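Minutes — Grinivari Street Craft Market, planning meeting
September 2020

Quorum met, started late (door code changed again). Last minutes approved with one fix: the tent deposit was for the Dimitriou lot, not the school lot.

**1. Winter market, go or no go**

Long discussion. Most want to go ahead in December, outdoors only, one-way aisle. Two against, both worried about the line at the entrance. Vote: go, with a final check once the county puts out its next rules. If indoor gatherings get cut further we're still ok on paper, all stalls are outside.

- Max 200 visitors inside the rope at one time. Clicker at the gate.
- 43 stall applications so far. Layout holds fewer with the wider spacing. Waitlist to be opened, first come.
- No shared food samples. Sealed baked goods fine.
- Masks required for sellers, signs at both ends.

**2. Site**

Dimitriou lot confirmed, same price as last year. They want the trash gone the same night, not next morning. Power: 6 outlets on the back wall, that's all there is. Heaters NOT allowed on the shared line, it tripped last time and took the lights with it. Sellers who need power have to say so on the form — no walk-up requests.

Drainage at the low corner still bad. Pallets? Someone to ask the hardware store. Otherwise leave that corner for the bike racks.

**3. Stall tables**

Plestov quote came in for table rental, higher than we'd like. Includes drop off but not pickup, which makes no sense, going back to them on it. Alternative is sellers bring their own, which we did two years ago and it looked like a yard sale. Agreed: rent for the front row, own tables ok in the rear if covered to the ground.

Question about bare tops vs cloths. Cloths blow around, need clips. Left up to the seller.
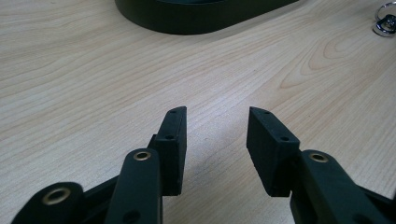 *Item 3. Bare tabletop, no cloth.*

**4. Small goods and displays**

Complaint from last year that small stuff (keychains, earrings, charms) got lost flat on the tables and people had to lean in and pick things up. This year want less handling so hanging displays are preferred. Not going to require them. Flosard has a bulk deal on stands if we order together, min order not met yet. Sellers to reply by email with how many they want, payment up front, no exceptions after the mug thing.

Height limit for anything on a table: keep it below the sign line so the row behind can be seen. Weigh it down if its light. Wind comes straight through from the parking side.
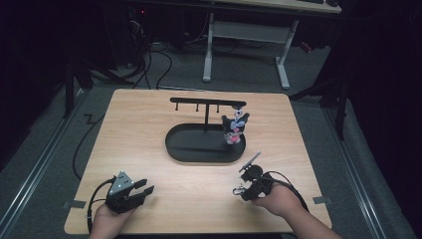 *Item 4. Black stand with four pegs, small plush figure with keychain ring on the base.*

Also raised: licensed characters. We can't police this. Form will say sellers are responsible for what they sell, same wording as before.

**5. Fees**

Keep the stall fee where it is. Refund in full if the county shuts us down, half if the seller cancels before the layout goes out, nothing after. Some pushback on the half, voted through anyway.

**6. Music**

No live music, draws a crowd. Speaker at the gate, low. Playlist argument postponed.

**To do**

- Update application form (power, own table y/n, stands)
- Go back to Plestov re pickup
- Email sellers about Flosard order
- Redraw layout w/ wider aisle, mark the low corner
- Check the insurance covers the new rope line
- Find the clicker, last seen in the blue bin

**Any other business**

Parking signs from spring are still up on Grinivari Street, neighbors have complained, need to come down this week. Storage unit rent is due. Somebody left a casserole dish at the last potluck, its in the office kitchen, pls collect.

Next meeting same place, bring your own chair if you can. Closed after item 6 and AOB, nothing held over except the playlist and teh pallets.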